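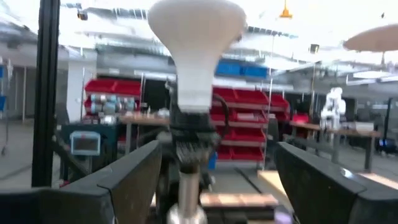

A gripper at the Birnudley workshop, with an upright tool between its two fingers. Red storage bins and a wooden workbench stand behind.

Birnudley pulls grip-loss fix from release and restarts testing

BIRNUDLEY — The Birnudley test workshop has withdrawn a software update meant to stop robot grippers from letting go of tools without warning, after the same fault came back during repeat trials in April.

The update, supplied by gripper maker Uluneo, was described in March as a full repair. The workshop no longer accepts that description. It will not sign off on the update, or on any later version, until the cause of the fault has been shown on the bench and put in writing.

The fault is simple to describe. A gripper closes on a tool, reports a firm hold, and then opens a short time later with no command to do so. The control screen goes on showing the tool as held. Anyone relying on that screen would believe it was safe to reach in.

Uluneo's first explanation was a worn cable. Its second was dust on a sensor. The workshop replaced the cables and cleaned the sensors, and the drops continued. The March update was the third explanation, and it came with a test record of 700 clean cycles.

Staff at Birnudley thought that number was too small and ran 3000 cycles of their own. The gripper let go 21 times. None of the drops happened in the first 1000 cycles, so a test of 700 would have missed every one of them.

"We were told this was fixed, and we were told it by people who stopped counting too early," the workshop said in a statement. "A supplier can be sincere and still be wrong. We would like to see the evidence before we hear the word 'solved' again."

No one was hurt. Two tools were damaged and one bench top was dented. The workshop does not take much comfort from that, as the trials were run with people kept outside the working area. Customers using the same gripper may not have that much room.

Sonosel, which writes the control software, has said its program only repeats what the gripper tells it. The workshop agrees that this is how the program works and questions whether it should. A hold signal that is never checked against anything else is a weak basis for a safety screen — and the weakness was there before this fault appeared.

Until further notice, the workshop advises customers with the affected gripper to:

Treat the "held" message on the control screen as unconfirmed.
Keep hands and feet out from under a raised tool at all times.
Cut power to the arm before reaching between the fingers.
Log every unexplained release, including those where nothing fell.

Customers who installed the March update do not need to remove it. The workshop found no sign that it made the fault worse. It also found no sign that it helped.

A new round of trials, under the name Matić, is under way. It covers long runs, heavier tools and tools with uneven shapes, which the earlier supplier tests left out. Uluneo has been asked for its full test logs and has so far sent a summary. The request for the full logs stands.

Results from Matić will be published whether or not they support the supplier's account. The workshop has set no date for this and will not be giving an estimate.

Reports of unexplained releases can be sent to the Birnudley test desk, which is open until 5 p.m.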